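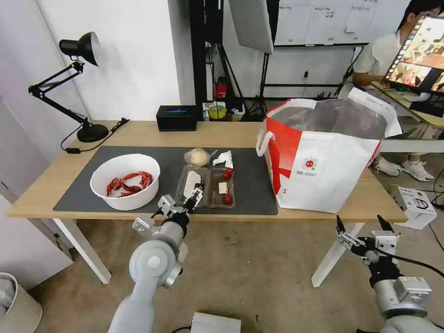 Photo: Plarkent

Home | Local | Business | Tech | Opinion | Contact

Robot lunch lessons pile up at Plarkent, but the payoff is still a promise

Plarkent, the small automation firm on the Neltley road, wants its two-armed robot to pack and clear a meal. To get there it is collecting examples by the hundred, and it would like everyone to be impressed by the hundreds.

The company said in April that it had recorded 1005 runs of its food-handling tasks, all of them steered by people. An operator guides the two arms through a job from start to finish while the cameras and joint readings are saved. The saved runs are then fed to a learning program called Rennie, which is supposed to work out how to do the job by itself.

The jobs are humble ones. On the table at Plarkent's workroom there is a bowl of red crayfish, a clear tray with compartments, a couple of cherry tomatoes and a bun in a thin plastic bag. A red and white shopping bag takes up one end. The arms end in plain metal grippers with no hand to speak of, so anything soft or slippery has to be pinched.

"We want the mess," said Marcelle Courtois, who runs data collection for the firm. "A clean table with one block on it teaches you about clean tables with one block on them. People leave tissues lying around. They leave the lamp where it's in the way."

Fair enough. But the same table, in the same room, under the same lights, is still one table. Courtois agreed that nearly all of the runs so far come from that workroom, and that the list of foods is short. She said a second site is planned and would not say when, or where.

There is also the matter of what counts as a run. Plarkent's total includes attempts in which an item was dropped and picked up again. Courtois defended keeping those, saying the program has to see a recovery to learn one. She did not have a figure for how many of the runs went cleanly from beginning to end.

The results, for now, are modest. In the firm's own trials Rennie was given 90 tries at moving a single item into a tray compartment without help, and it managed 54 of them. The test was run on the table where the examples were gathered, with foods it had already seen. No outside group has repeated it.

Ntombi Tshabalala, who buys kitchen equipment for the catering company Sundeo, has watched the system at work twice. She was polite about it.

"It's slow, and I don't mind slow if it's steady," she said. "What I'd mind is standing next to it. If I have to pay somebody to watch the robot pack the lunch, that person could pack the lunch."

Sundeo has no contract with Plarkent. Tshabalala said she was told on her first visit that a trial unit might be ready within a year, and on her second visit she was told the same thing. She has asked for a demonstration in one of Sundeo's own kitchens, with Sundeo's trays and whatever happens to be on the menu. The firm has said it will consider it.

Courtois says the next step is more of the same work: another 1000 runs, with the bowl and tray shifted around and new items added to the mix. Operators do the sessions in shifts, and she said tired operators give poor examples, which puts a limit on how fast the pile can grow.

Whether doubling the pile helps is the open question. Plarkent's pitch to investors shows a line going up as runs are added - but only four points are marked on it, and the last two sit almost level. Asked about that, Courtois said the newer batches included harder tasks and that the line "isn't the whole story."

She may be right. A robot that could handle crayfish and a cherry tomato with the same pair of grippers, in a kitchen it had never seen, would be worth a good deal to firms like Sundeo. What the company has today is a large set of recordings of people doing it through a machine, and a program that gets a simple version right a little more than half the time.

Plarkent declined to share the recordings or the trial notes. It said a fuller report on Rennie would follow once the new runs are finished.

Get the morning headlines by email. Enter your address to sign up for our free newsletter. You can unsubscribe at any time.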